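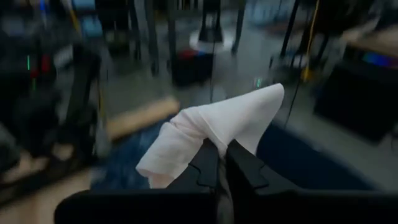
Council leader steps down over Skestaren contract

Last updated: June 19, 2018

The leader of Brerus Town Council has resigned after five weeks of questions about the Skestaren car park contract. The letter went to the clerk late in the evening and was read out at the start of the next full meeting. It ran to four sentences. It said the leader had done nothing wrong, had become a distraction, and wished to spend more time on ward work. There was no mention of the contract.

Readers who missed the May issue may want the background. In the spring the council agreed to hand the running of the Skestaren car park to a firm called Wouters for seven years. Two other firms had asked for the papers but only Wouters put in a bid. The vote was taken in private session, as contract votes usually are, and the decision was published in a single line of the minutes.

What was left out of the minutes was that the leader had stayed at one of Wouters' holiday flats at Serine the summer before. The stay came to light when a resident asked to see the register of gifts and hospitality and found no entry for it. The leader first said the flat had been paid for in full. A week later the account changed: part of the bill had been settled by "a friend of the family" and the rest was to be paid when an invoice arrived. The invoice is dated nine months after the stay and is for £3,225.

We asked for a copy of the receipt and were sent one. It shows that the money was paid two days after our first letter to the town hall.

None of this proves that the contract was given in return for a holiday. The rules don't ask for that. Any member who receives hospitality worth more than £50 has to declare it within 28 days, and any member with a link to a bidder has to leave the room before the item is discussed. The leader did neither. The attendance sheet shows the leader present for the whole meeting, and the vote was carried by a majority of one.

The ruling group spent most of May saying there was no case to answer. Its statement called the questions "a campaign" and asked people to look at the leader's record on the swimming pool and the bus station. That held until the debate on the petition, which had 87 names when it was handed in. It isn't a large number for a town this size, but several of them belonged to former councillors from the same party, and after that the mood in the group changed. Two members told the whips they would not vote to support the leader again.

So much for the resignation. The contract is another matter, and in our view the more important one. It still stands. Wouters took over the machines at the start of the month and the new charges are already on the boards. A two-hour stay has gone up by 61 pence. Market traders, who used to park at the top end for nothing before eight in the morning, now pay like everyone else. The council gets a fixed sum each year and Wouters keeps whatever is left, including the fines.

The deputy leader is in charge for now and has said the decision will be "looked at again in an orderly way". We asked what that meant. The reply was that officers would write a report, that the report would go to members in the autumn, and that it would not be right to comment before then. There is a break clause, but it has to be used within six months of signing. By our reckoning a report in the autumn would arrive just as the clause runs out - or just after it.

The opposition has asked for a special meeting. It needs five signatures to call one and has four. The fifth would have to come from one of the independents, who have kept very quiet throughout. The ward members for Skestaren have also said very little, although they have had more letters about the car park than about anything else this year.

The former leader keeps the seat on the council and the allowance that goes with it, but loses the extra payment for the post. The complaint about the register is still open and will be heard by the standards panel. The panel can ask for an apology or recommend training. It cannot remove a councillor and it cannot touch the contract.

The next full meeting is in the main hall at Brerus, starting at seven. Questions from the public have to reach the clerk three clear working days beforehand, in writing, and are limited to one per person. The public gallery has 39 seats. At the last meeting people were standing at the back and some were sent home, so it is worth coming early.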